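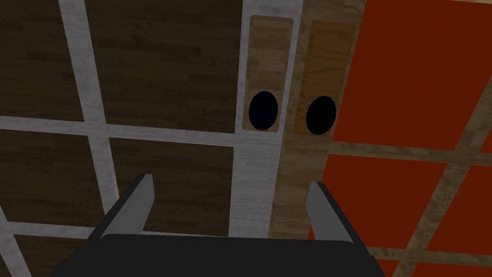
Opinion | Robotics & Automation

Search this site Search

Stop buying the wide gripper first. I know, everyone does it, we did it too. Two flat fingers, big opening, spec sheet says it grabs anything. Then you point it at a cabinet.

We ran the Maltis parallel jaw against the Grernen three-finger in sim, all December. Same arm, same wrist camera, 200 tries each on cabinet doors. Not the nice bar handles from the demos. Plates with a hole you hook a finger into, two of them right next to each other where the doors meet. Mean little test. Good test.

Maltis opened 38. Grernen did better, not hugely. But look at how they fail and it's a different story. Maltis comes in with its fingers spread and has no idea which hole it wants. The base is so wide that it covers the lower part of the doors from the camera just when you need to see them. You can tune the controller untill you're sick. We did. Roughly 20 versions.

And the textures. Pirkolton's scene pack gives you mismatched doors, dark wood panels one side, flat orange-red the other. People complained it looks ugly. So what. A policy that only works on white kitchen fronts isn't a policy, it's a memory. I'd take ugly doors over another pretty kitchen any day.

My real gripe is with how we compare these things. One number, success rate, one table, done. No mention of camera placement. Swap the mount and the ranking can flip – ours nearly did when we tried the Hegazy side bracket. Same fingers, same doors, and suddenly the Maltis could find the hole. So was it a bad gripper before? Or a bad view? Teh paper version would never tell you.

Camera first, then fingers. Spend a week on the mount before you spend a cent on hardware. And if a vendor sends you a number with no camera pose next to it, send it back.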